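Wendimton 2 fitness band

I've had the Wendimton 2 on my wrist since August and I'm properly fond of it, so I've put it at the top of the shop (my shop, my rules!). It's light, the strap doesn't pinch, and the battery sees me through a working week with a bit to spare.

You get steps, sleep, heart rate and a buzz when your phone rings. No maps, no music, and the screen is small – if you want to read whole emails on it, look at the Szűcs instead.
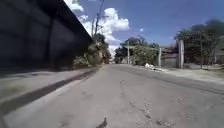 It's water resistant to 50 metres, and I swim in mine. The memory holds 100 workouts before it starts writing over the oldest, so do sync it now and then. Comes in black or grey, £100 with the charger and a spare strap.

Comments

Gyula Gál: Does it work with the old Unach app? Mine keeps asking for an update.

Skarphéðinn Bach: Mine does, once I'd deleted the app and put it back on. Love the strap, wish the charging lead was longer.

Questions? Drop me a line through the contact form | © Buvitstead Wearables | Back to top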